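Handling rules, round two

Quick one this issue, deadline was yesterday. The new handling rules for the hand-held gripper work are out, version dated January 27, 2020, and they replace the sheet that has been taped up since July. Take the old one down please. Both versions on the wall is worse than none.

What changed, short version.

Checks before a session. Used to be a long form, now it's one side of paper. Finger pads first: seated flat, no lifting at the corners, no grit. Then screws on the housing, finger tight is not tight, use the driver. Then open and close the fingers all the way five times and listen. Clicking means stop. Write down the tool number and the pad number, they are two different numbers and people keep putting one in both boxes.

Pads get swapped at 432 grasps or when they look shiny, whichever comes first. Yes, 432 is an odd number. It came out of the wear test we did with Lenari and it stays until somebody repeats the test. Don't round it up to 500. Found three logs last month where it had been rounded up to 500.

Cables. Run them along the wall where you can, and if they have to cross the floor, put them where you won't be walking backward. You will be walking backward at some point. The Hiltus office had two trips in one month and both were on the return leg, person looking at the table, not their feet.

Objects. This is the part with the most new text. The old sheet said "typical household items" and left it at that, so everyone brought the same mug. Now there's a minimum spread per station: something thin and rigid, something that rolls, something that slides over itself when you touch it, something hollow that can be picked up more than one way. Cutlery is fine. No knives with an edge, no glass, nothing anyone would miss. Anything ceramic gets looked over for chips before and after, and chipped pieces go out the same day, not back in the box.

Start layouts. Don't tidy! The single biggest complaint from the Qin people who go through the recordings is that everything is lined up like a restaurant. Handles all facing the operator, bowls all sitting up straight. Drop a few things, turn a few over, leave it. If two items overlap, good. The rule is one layout, 16 tries, then change it. Changing means changing, not nudging the spoon over an inch.

Tablecloths are allowed again. They were out for a while after the bunching problem and we got a lot of mail about it, fair enough. Conditions: it lies flat at the start, no weights or clips inside the reach area, and if the cloth moves more than a hand's width you stop and reset and mark the try as "cloth". Not "fail". Cloth is its own code now, C4. Patterned cloth is fine, so is plain, mix them up across the week.
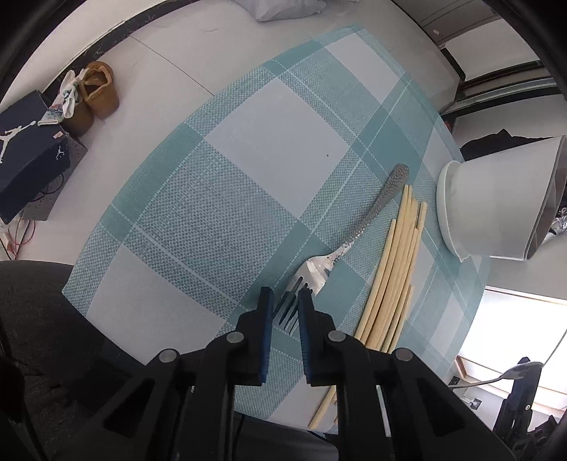
Thin items on cloth need a slower approach, and that's rule 9, which got the most argument of anything in the draft. The wording we ended up with: come in at an angle, fingers open wider than you think you need, touch down, then close. Don't press into the cloth to get under a handle. If you are pressing, you are wearing the pads and teaching a bad habit. Three misses on one item and you move on, no heroics. Log the misses, they're worth as much as the grabs.

Bundles (chopsticks, straws, pencils). Say in the log if you meant to take one or several. Just the word "one" or "many" is enough. In the last batch there were 1,878 tries and a good part of the bundle ones can't be used, no way to tell afterward what the person was going for.

Breaks. 40 minutes on, then put the tool down. Not negotiable, even if you feel fine, your wrist is not a good judge. The Stimmont team already does this and their late-session logs are a lot cleaner then ours, which is a bit embarassing.

Faces and papers. No mail, no screens, no family photos where the camera can pick them up. Check behind the table too, and the chairs, and windows if they look onto a street. Mirrors get covered.

Still open: what to do about wet items (the draft said no, several of you said why not), and whether left-handed operators need a separate mark in the log. Comments to the rules inbox by the end of the month, one comment per mail or they get lost.

Printed copies are in the tray by the tool cabinet. Sign the sheet when you take one. If your station still has pads from the first order, bring them back with the bag they came in, we need the lot numbers.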